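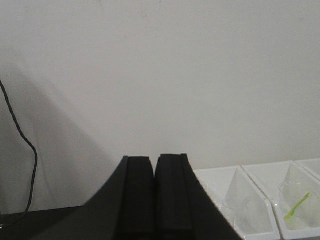

The cup that wasn't there

At Pondgate they are teaching software to tidy up after a chemistry lesson. It has opinions about glass.

Ieva Vanags has a folder on her desktop called Lies. It holds depth maps, the false-colour pictures in which near things are red and far things are blue, and every one of them is wrong. In most, a clear plastic cup has been recorded as a patch of white tray. In one the cup is correctly found, but placed on the far side of the wall.

"It's very sure of itself," she says. "I'd mind less if it dithered."

Vanags writes the perception code for Fello, a piece of software that takes what a wrist camera sees and decides what can be picked up, and by which bit. The arm it runs on is an ordinary one with two black fingers. The bench is dark, the wall is off-white, the trays are white, and a good deal of what goes into the trays is transparent. If you wanted to design a room to upset a camera you would start with something like this, and Vanags more or less did.

The trouble is an old one. Most depth sensors work by sending out light or by matching texture between two views, and a clear cup is bad at both. Light goes through it, or bounces off at an angle that suits nobody. What comes back is the tray behind, slightly bent. Put a bright yellow-green spoon or stirrer in the cup and things get worse in a new way, as the software falls in love with the spoon. For most of May, Fello would go for the spoon every time and regard the cup as scenery.

The current fix is called Puvis, after a painter whose work Vanags describes as "very pale". It ignores depth altogether in the first pass and looks for edges: the thin bright line of a rim, the place where a tray wall goes crooked because there is something curved in front of it. Only then does it ask for a distance, and it asks from several positions, moving the wrist a little each time like someone trying to read a menu without their glasses. It takes 21 views to settle on a cup. An earlier version took 100 and was, she says, excellent, provided you had brought a book.

Then there is the tripod. It is a black wire stand, a ring on three legs, and a small glass alcohol lamp sits in among the legs.
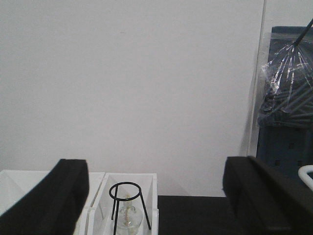

For Maribeth Lumbao, who does the planning side, this is the real exam. Her software has to work out a path for two thick fingers through what is mostly air. The planner likes solid shapes, and for months it dealt with the stand by wrapping it in an imaginary cylinder and refusing to go near. Perfectly safe, and the lamp could have stayed there until retirement.

Now the stand is modelled as what it is, four bits of wire, with a margin round each. Lumbao keeps the margin as a slider on her screen. Slide it up and the planner reports that no path exists. Slide it down and it finds a path of great elegance that goes through a leg. The usable stretch between those two is narrow, and she has marked it on the monitor in felt-tip pen, to the annoyance of whoever has the desk next.

The order matters as well. Lift the stand first and the lamp is easy. Take the lamp first and you are doing keyhole surgery. The planner is supposed to discover this for itself, and in simulation it does. On the bench it chose correctly in 35 runs out of 70, a score Lumbao points out could be matched by a coin, and the coin would not need a graphics card.

She traced that to perception, naturally. Vanags traced it to planning. They settled the matter with a logging tool written by a former colleague, Ramanauskas, whose name it bears and whose comments in the code are mostly complaints about lunch. Ramanauskas (the tool) records what each half of the system believed at each moment and lays the two side by side. It showed that Puvis had been reporting the ring of the stand a fraction late, by which time the planner had already made up its mind. Both parties have claimed this as a victory.

The repair was dull: the planner now waits. There is a line in the code that makes it hold until every object has been seen at least twice, and a second line, added on 13th June, that stops it holding for ever when there is something it will never see. Cups, mainly.

I asked Vanags whether a coloured cup would save everyone the bother. She has had this suggestion from more than 21 visitors and has a face ready for it. School labs use clear things so that people can see what is in them, she said, and went back to the folder, where a new depth map had just arrived with a hole in it the size of a cup.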